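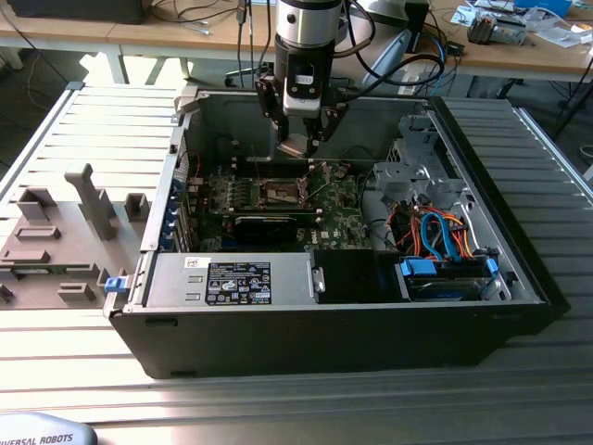 Arm over the open tower, gripper open, CPU socket lever up.

Print this page | E-mail this ticket

Ticket 265: wrist camera and joint log out of step
Project: Skerero, PC strip-down examples
Opened by: Hadi Azar
Assigned to: Marwan Tannous
Status: open, waiting on re-record

Hadi: Episodes from the socket task are being rejected by the Fandelach checker. The wrist camera stream lags the joint positions by 105 ms. Limit is 50. The fixed camera is fine.

Marwan: Is it every episode or only the long ones?

Hadi: Only the ones recorded after the July update. 11 rejected so far. Short ones fail too.

Marwan: Please restart the recorder with the wrist camera on its own USB port and do three test runs. Leave the tower where it is on the table so the start pose matches.

Hadi: Done. Two passed, one failed at 62 ms.

Marwan: The update put the camera buffer back to its default. I have set it to 1 frame in the Flikari config. Pull that and try again. Don't delete the rejected episodes, just tag them "lag". The joint data is still good.

Hadi: Pulled and tagged. Will re-record from 14:30 and post the checker output here.

This site uses cookies to keep you signed in. Accept | Settings

Recent tickets
Gripper does not report closed on thin parts
Khasawneh upload stops at 3 GB
Episode labels missing for drive latch task
Fixed camera exposure changes during a run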